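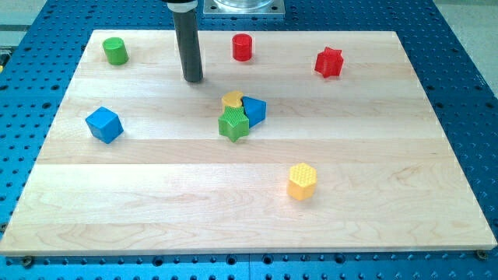 Cletari Players' Association
Minutes of the General Meeting held on 2022-02-18

Present: Telmo Prieto (Chair), the Secretary, the Guide Editor, the Server Officer, the Events Officer and ordinary members as recorded on the voice channel log.
Apologies: the Membership Officer.

1. Minutes of the previous meeting
The minutes were taken as read and approved, subject to one correction under item 4, where "Dasenico Keep" should read "Dasenico Harbour".

2. Matters arising
The Server Officer reported that the backup of the old forum had been completed and that the archive was open to members in read-only form. Threads concerning the first release of the game had been kept in full. Private messages had been deleted, in line with the decision taken at the previous meeting.

3. Mission guides
The Guide Editor presented the draft guide to the Suksawat chapter. All missions were now covered, with the exception of the optional night raid on the customs house, for which two conflicting routes had been submitted. The first route enters by the canal gate and avoids the guards altogether. The second crosses the market roofs and requires the player to remove the two lookouts before the alarm bell can be cut. Members who had tested the roof route found it quicker but noted that the second lookout does not always follow the same patrol after a reload.
It was agreed that the canal route be printed as the main text and the roof route as an alternative, with a note on the patrol.
A member asked whether the guide should list the locations of all 156 collectable seals. The Guide Editor replied that the list existed but that the entries for the Filley district had not been checked since the last patch. It was agreed to publish the list with the Filley entries marked as unchecked.

4. Co-operative league
The Events Officer reported that 8 teams had entered the spring league. The draw had been made and sent to captains. Matches would be played on the Dasenico Harbour map until the quarter-finals, after which captains would choose in turn.
There was discussion of the time penalty for a failed stealth objective. Several members considered the present penalty of 300 seconds too severe for newer teams. The Chair observed that the rule had been announced before entries opened and that a change at this stage would be unfair to those who had prepared under it.
Proposed: that the penalty stand for the present league and be reviewed in June. Seconded and carried, with 2 members against.

5. Conduct on the voice channel
The Secretary had received a complaint concerning the disclosure of plot details in the general channel. Members were reminded that discussion of the final chapter belongs in the marked channel only. The Secretary would write to the member concerned.

6. Server costs
The Server Officer advised that the hosting agreement was due for renewal and that the present provider had offered the same terms. Renewal was approved. A request for a second test server was deferred until figures for actual use were available.

7. Any other business
A member asked whether save files could be shared through the association's site. The Chair asked the Server Officer to look into file size and security and to report back.

Actions
Guide Editor: amend the customs house section and publish the seal list.
Events Officer: confirm the penalty rule to captains in writing.
Secretary: letter under item 5.
Server Officer: renew hosting; report on save files.

There being no further business, the Chair closed the meeting.

This site uses cookies to keep you signed in and to remember your settings. By continuing to browse you agree to their use. Accept | Manage settings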